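4.2 Grouping and the size of the time-order effect

The most exciting result for us came from the grouped sequences. Listeners in the Utasel sessions heard a short click placed somewhere inside a run of tones and reported which tone the click had landed on. When the tones were evenly spaced, reports were close to correct, with a small pull toward the earlier tone. Once we opened a longer gap in the middle of the run, the pull grew sharply, and it grew in the direction of the gap! A click played on the last tone before the gap was often heard as sitting inside the gap itself, even by listeners who had trained on the task for a full session.

We had expected some movement of this kind from the pilot work in Talano, but the pilot used only one gap length (300 ms) and could not tell us whether the effect depended on the gap or simply on the listener losing track of the run. The full data set of 3,115 usable trials lets us separate the two. If listeners were losing track, their errors should spread in both directions as the run gets longer. They do not spread. Errors stay on one side at every run length we tried, and the confidence ratings stay high on exactly the trials where the report is wrong. It is a lovely pattern to see in data this noisy, and it held for musicians and nonmusicians alike.

A second finding concerns attention. In half of the blocks, listeners also watched a fixation cross and pressed a key when it dimmed. We chose the dimming task because it is dull and easy, and the earlier literature gave good reason to think it would do very little. It roughly doubled the shift. The increase was there from the first block and did not fade with practice, so we doubt it reflects the cost of learning two tasks together. Our favored reading is that the perceived time of a brief sound is settled late, after the run has been divided into groups, and that a busy listener leans more heavily on the groups. Readers who prefer an early account, in which the click and the tones compete inside the auditory pathway, will find the Kurup model in Section 5 a fair test of their view. It fits the evenly spaced runs very well and misses the grouped ones.

Trials were dropped when the response came after the start of the next run, or when the Wevum response box logged two keys at once. Removing a listener with unusually slow responses changed none of the comparisons above. We also reran the main analysis with only the first 252 trials from each session, to check for fatigue, and the shift was slightly larger in that subset. Whether the same pull appears when the click is replaced by a touch on the fingertip is a question we are eager to take up next.
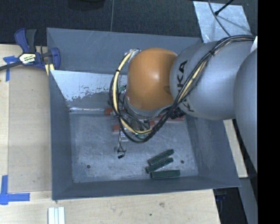 Figure 3. KUKA robot arm over a grey metal bin, with looped black and yellow cables.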